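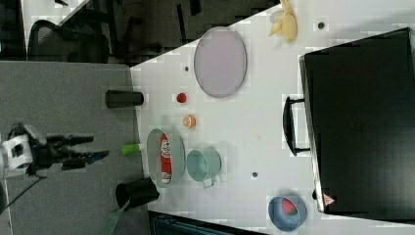 4.3 Recording a cluttered-table grasp set

This section covers the clutter condition of the Skellov grasp-ranking method. It assumes the arm has been homed and the hand-eye calibration in 4.2 has passed. Read the cautions before enabling the arm.

CAUTION: Keep hands off the table while the arm is enabled. The stop button does not release the gripper.

CAUTION: Check the gripper cable for slack at full wrist rotation. A snagged cable shows up in the log as a force spike and will be scored as a contact.

1. Clear the table and wipe the surface.

2. Load the object list for the condition. Clutter lists mix dishes, toy food and small cylinders. Do not swap in items from the single-object lists.

3. Place the objects by hand. At least one cup or mug must lie on its side. Leave the largest tray flat and empty.

4. Put one small target within reach of the fingertips at the start pose. The ranking model is weakest on short cylinders, and the published result depends on this case being present.

5. Start the Illstead logger and wait for the status line to read READY.

6. Run the sequence:

illstead run --set clutter --trials 40

7. After each trial, enter the outcome code: 0 for no contact, 1 for contact without lift, 2 for lift and drop, 3 for lift and hold. A hold must last 4 seconds.

8. Reset only the object that moved. Leave its neighbors where they are, even if they have shifted slightly.

9. When the sequence ends, export the log before closing the logger. Unsaved outcome codes are lost on exit.

Note: A full clutter set is 200 trials, run as separate sequences with a new layout for each. Sets recorded before 24 Jan 2019 used the old outcome codes and must be converted with the Hinds script before they are merged.

Note: If the top-ranked grasp is rejected as unreachable, the planner takes the next one. Both are logged. Report the rank of the executed grasp, as in Mwakalinga's comparison with the Bullance baseline.

For scoring and plots, go to 4.4.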